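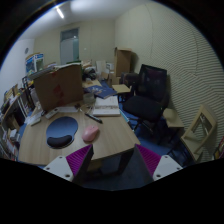

Fig. 1. Hand-held gripper at an office desk, with mouse pad, pink mouse, marker pen and drinking glass.

Practice and Standards > Hand-held collection > Desk work: should the surface be cleared before a session?

t_postma
Moderator
Colleagues, I should like to open discussion of clause 7 of the draft Achterberg code of practice, which concerns the condition of the work surface before recording begins. The present wording reads: "The operator shall remove from the surface all articles not named in the task sheet." Our site at Achterberg has worked to this wording since January and I have received objections to it. The desk in Fig. 1 would not comply if the task sheet named only the mouse and the pad. The cardboard box alone hides much of the far side of the desk.
Members are asked to state whether they support the clause, and if not, to propose replacement text.
Teun Postma

bledesma
Member
I do not support the clause. A policy trained on bare desks will be put to work on desks that look like the one in Fig. 1, with a remote control lying next to a keyboard and papers stacked behind a pen. At Ovar we kept strictly to cleared surfaces for 213 sessions, and the resulting model reached for the wrong article as soon as a second one was placed near the target. We have since asked operators to leave the desk as they find it.
Proposed text: "The operator shall leave the surface in its ordinary state, save for articles which present a hazard."
Brisa Ledesma

n.nunez
Member
I must disagree with the previous post in part. "Ordinary state" cannot be audited. Two reviewers given the same recording will not agree on what is ordinary, and the site lead will be left to settle it. The present clause is strict, but it can be checked against the task sheet in a minute.
I would also draw attention to the drinking glass. Whatever is decided about books and pens, glass within reach of the fingers should be dealt with by name. Our own rule at Prasau is that drinking vessels are taken off the desk before the gripper is picked up, unless the vessel is the object of the task.

bledesma
Member
n.nunez wrote:
> Our own rule at Prasau is that drinking vessels are taken off the desk
I have no quarrel with that. A glass is a hazard, and my proposed text already covers it.

n.nunez
Member
With respect, it does so only if the operator regards it as one. A new operator may well not. I would prefer a list.

tbarajas
Member
May I raise privacy, which neither proposal mentions. The lens on these tools is wide. In Fig. 1 it takes in the chair, the cabinet, the door with the frosted panel, the clock on the left wall and a full run of shelving. Notebooks and printed pages are on the desk itself. I cannot read anything on the pages at this size, but I would not care to rely on that for the original recording.
Of the last 500 recordings submitted to our review desk, 67 were returned on account of papers left face up. The operators had followed the task sheet in every case. It simply did not tell them to look.
I ask that any revised clause require printed and handwritten matter to be turned over or removed, whether or not the desk is otherwise left alone.
Tiburcio Barajas

y.melendez
Member
I support Mr Barajas on papers and Ms Ledesma on the rest.
On the box, I would add a point about sight lines. The open flaps stand well above everything else on the desk. Clutter of that height is a different matter from a pen or a few small items, as it may hide the target for a good part of the reach. The Brevar site guidance deals with it this way: tall articles may stay, but the target must be visible from the starting position of the hand. I have found operators understand this without further training.
Yolotzin Meléndez

n.nunez
Member
I could accept the Brevar wording, since visibility from the starting position can be checked on the first image of the recording. I still do not accept "ordinary state".

t_postma
Moderator
Thank you. I shall put the following to members as a revised clause 7:
7.1 Drinking vessels, open blades and liquids shall be removed unless named in the task sheet.
7.2 Printed and handwritten matter shall be turned over or removed.
7.3 Other articles may remain. The target shall be visible from the starting position of the hand.
7.4 The operator shall record on the session form whether the surface was cleared or left as found.
The phrase "ordinary state" does not appear. Comments on 7.4 in particular are invited, as it adds a field to the form.

bledesma
Member
I can agree to this, though I would ask that 7.3 read "should ordinarily remain". "May" will be taken by some sites as leave to carry on clearing everything.

n.nunez
Member
Some sites have good reason to. I support 7.3 as drafted by the moderator - and 7.4 without change.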